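About the Kariuki Group

We study how robot arms learn household jobs in simulation before they touch a real kitchen. The group was started by Yasmine Cherkaoui and Kamala Thampi, and our main method is called Lumik.

Lumik trains on short simulated runs and keeps only the ones that teach the policy something new. Our latest set began with 3,805 runs – nearly 1,000 were kept. Cabinet doors are still the hardest task. 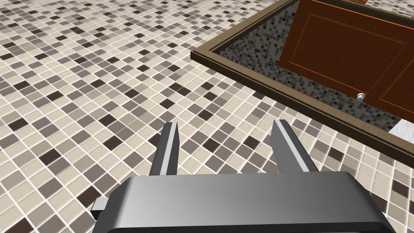
Wilten Papers, vol. 4, no. 2, p. 135

The view is from just behind the open gripper, with a cabinet door and its knob still out of reach. Enquiries are welcome at our Brustus office, room 161.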